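Search this site
Enter keywords
Go

Student Robotics Program, Spring Term: Progress Report to the Chaudhry Fund
Submitted by Ivone Frota, program lead, Flelloncombe Technical School

This report covers the period from the start of the spring term through the end of April. It follows the headings set out in the grant agreement and should be read together with the budget sheet sent separately to Hina Cheema at the Fund.

1. Work during the period

The main project for the term is cloth handling with two arms. Students are working toward the textile task at the Petgate student competition, in which a pair of arms must pick up a piece of fabric, fold it and set it down inside a marked area. 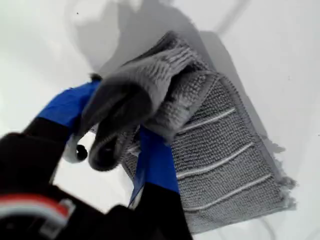
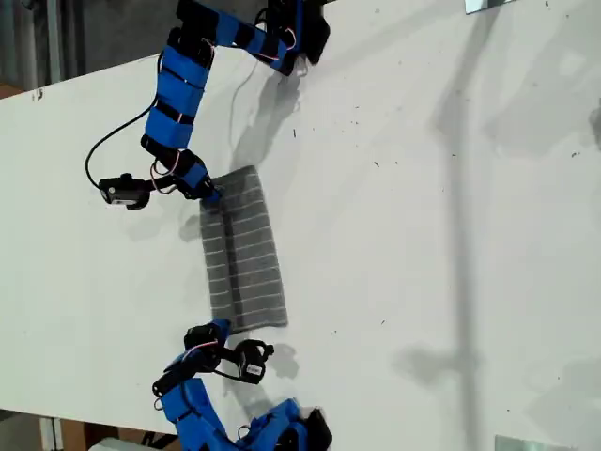 The class is divided into 3 teams. The first is responsible for the arms and grippers, the second for cameras and recording, and the third for training and testing the control software. Teams changed places once, at the midpoint of the term, so that every student has now worked in at least two areas. The instructors consider this change to have been worthwhile, although it cost the class several sessions while students learned their new duties.

As of the closing date the class has recorded 1091 practice runs under manual control. Each run is reviewed by a student other than the one who drove the arms and is marked as usable, usable with notes, or rejected. The review rules were rewritten in March after the teams found that they were applying different standards to a dropped corner. Runs recorded before that date have been reviewed a second time.

2. Results against targets

The agreement set four targets for the term. Two have been met in full: the recording setup is in regular use, and all students have passed the bench safety check. The third, a single fold completed under software control, has been met in part. The software completes the first pickup on most attempts but often loses the cloth when the second arm is brought in. Students believe the timing between the arms is at fault and are testing a slower handover.

The fourth target, a written guide for new students, is behind schedule. A draft exists for the setup and calibration sections. The section on reviewing runs was held back until the new rules had been settled and will be completed in May.

3. Attendance and participation

Enrollment stands at 40 students, and attendance has held steady through the term. Sessions now end at 5:30 p.m. — half an hour later than in the fall — to allow time for equipment checks and for the written log. Several families asked about the later finish, and the school has adjusted the late bus to match.

4. Equipment and spending

Spending is within the approved budget. The largest single cost was replacement servo motors. An order of spare parts from Terier arrived later than expected, and the teams shared tools and bench time until it was delivered. The school requests permission to move the unspent travel balance to the parts line. A short form for this purpose is attached to the budget sheet.

5. Plans for the next period

The class will continue testing the two-arm handover and will begin work with a second type of fabric. An internal trial under competition rules is planned before the end of term, and representatives of the Fund are welcome to attend. Questions about this report may be sent to Ivone Frota through the school office.

Filed under: Grants and Reporting, Student Programs, Robotics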